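Bimanual handover planning

Bimanual handover planning is the part of robot control software that decides how two arms pass an object directly from one to the other, without setting it down in between. It covers the choice of grasps, the meeting pose, the timing of the release and the checks that keep the arms from colliding. It is commonly treated as a special case of dual-arm manipulation.

Problem structure

A handover planner takes the pose of the object, the kinematic models of both arms and a set of candidate grasps for each gripper. It must find one grasp per arm such that both can be held at the same time. Many grasps that work alone fail in pairs, as the fingers or wrists would occupy the same space. The usual approach is to discard incompatible pairs first and run inverse kinematics only on those left over.

In the Grevness planner, the candidate set for a tapered cup starts at 1,619 grasp pairs. Filtering by finger clearance leaves 19, and seven of these have a joint solution for both arms within the shared workspace. 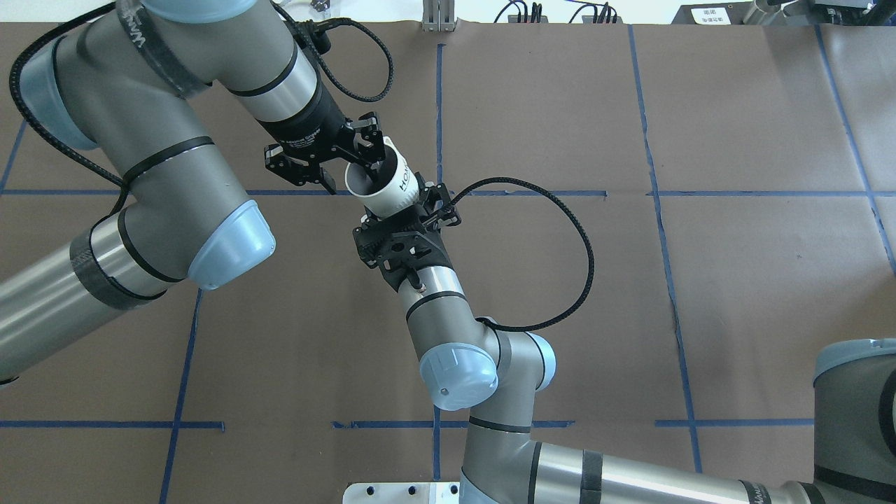 Bernadette Le Goff
Contributing editor, motion planning and control

Phases of control

The transfer has three phases. In the approach phase the giving arm carries the object to the meeting pose while the receiving arm stops at a standoff. In the shared phase both grippers hold the object, one for instance at the rim of a paper cup and the other at its lower part. The two arms then form a closed kinematic chain, and small errors in calibration appear as force on the object. In the release phase the giving gripper opens and withdraws along a path checked against the other hand.

Stiff position control is poorly suited to the shared phase. Most implementations lower the stiffness of one arm – normally the receiver – and leave the other as the reference. Thin-walled objects also need a limit on grip force, as a paper cup can deform before a position error is large enough to trigger a fault.

Perception and calibration

The transform between the two arm bases is the main source of error. It can be estimated from touch points or from markers seen by a shared camera. Object tracking is least reliable at the moment of transfer, when the grippers hide much of the surface, and several systems therefore freeze the visual estimate at first contact and rely on joint encoders until release.

Cables are seldom modeled in full. The Kukside toolkit represents each external loop as a chain of 14 capsules attached to the wrist and forearm – a coarse shape, but sufficient to reject paths that would drag a cable through the other gripper.

Software

Grevness and Kukside both separate the grasp search from the motion executor. Drarkonau combines them and replans during the approach, at a higher computing cost. Logs from all three can be read with the Yuen viewer, which plots gripper state and wrist force on a common time axis.

See also: closed-chain kinematics, impedance control, regrasp planning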